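Início Caderno Projetos Arquivo Contactos

2019-05-21

Edredões, continuação. Voltei a ler o que escrevi em novembro sobre a dobragem em três e já não concordo com metade. Na altura dei por assente que um edredão grosso fica melhor se for dobrado em cima da própria cama, com a roupa de baixo já esticada. Hoje não poria as mãos no fogo por isso. Se a capa de baixo tem vincos, o peso de cima só os esmaga e depois temos vincos mais marcados. A Waltraud Hellwig diz que ao fim de uma noite ninguém nota. Pode ser, mas eu noto de manhã, e o caderno é meu.

O que está em cima da mesa: a Bukura quer uma folha de instruções para fazer a cama e guardar a roupa de inverno, para as casas mobiladas de Ekville. Uma página, sem esquemas complicados. O texto que nos mandaram como ponto de partida vem da Schwerdtfeger e está cheio de certezas. «Sacudir energicamente para devolver o volume.» Qual volume, medido como? Um acolchoado cosido em canais não se comporta como um saco solto de penas. O enchimento fica preso entre as costuras e, quando se sacode, o que se vê mexer é sobretudo o tecido. Não digo que não sirva para nada. Digo que não vi um único ensaio que mostre diferença, e pedi.

Tentativa da manhã: agarrar o edredão por uma prega ao meio e puxar para cima, em vez de procurar os cantos. A ideia é da Waltraud. O argumento dela é que num monte preto, todo da mesma cor, se perde mais tempo à procura dos cantos do que a dobrar. Nisso tem alguma razão.

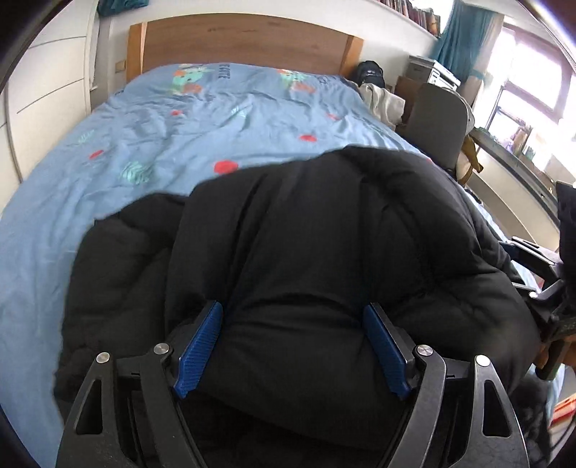 A prega deixa-se apanhar bem, porque o tecido é fofo e há sempre onde pegar. O que não me convence é o passo seguinte. Quem puxa pelo meio fica com uma espécie de tenda e as pontas vão para onde querem. Para arejar, aceito. Para dobrar, continuo a preferir dois cantos e uma aresta direita, mesmo que demore.

Escrevi isto à Waltraud e ela respondeu que a minha aresta direita só existe em camas de catálogo. Fica registado.

Capa azul-clara com bonecos por baixo: para a folha de instruções não a escolheria. Com motivos espalhados é difícil perceber se está direita ou torta, o olho agarra-se aos desenhos e deixa passar os vincos. Por outro lado, é o que as pessoas têm em casa. Uma capa lisa dá uma ideia falsa de como isto corre. Deixo a questão em aberto, inclino-me para manter a estampada.

Sobre a Guvero e os sacos de vácuo: continuo desconfiado. O folheto promete «até 40 utilizações» sem perda de vedação. Utilizações de quem? Um saco metido num armário e esquecido até ao frio não é o mesmo que um saco aberto e fechado numa bancada. E comprimir um acolchoado durante meses é precisamente o que eu não faria, pelo menos enquanto não souber como volta. Pus um pedido de amostras, 3 sacos do tamanho grande. Se vierem, um fica cheio até novembro e não se lhe toca. Pôr etiqueta com o nome de quem fechou.

A tiragem da folha também me parece otimista. Falaram em 2,000 exemplares (mantenho a vírgula deles, que é assim que está na encomenda). Propus 1,000 e o resto depois de alguém que não seja da casa ter lido aquilo e feito uma cama do princípio ao fim. Ainda sem resposta.

Redação provisória dos passos, para discutir:

– Tirar o edredão de cima e pousá-lo aos pés da cama ou numa cadeira.
– Esticar a capa de baixo a partir da cabeceira, com a palma da mão.
– Procurar dois cantos do edredão. Se não aparecerem logo, levantar pelo meio e deixar cair.
– Dobrar ao comprido e depois em três.

O terceiro passo é um compromisso e não gosto dele. «Levantar pelo meio e deixar cair» tanto pode mostrar os cantos como enterrá-los outra vez. A Waltraud quer que seja o primeiro, eu quero que desapareça. Experimentar com alguém que nunca tenha ouvido nenhum dos dois.

Falta ainda: confirmar se as camas de Ekville têm espaço dos dois lados. Se uma ficar encostada à parede, o segundo passo tem de ser reescrito. Pedir as plantas à Bukura.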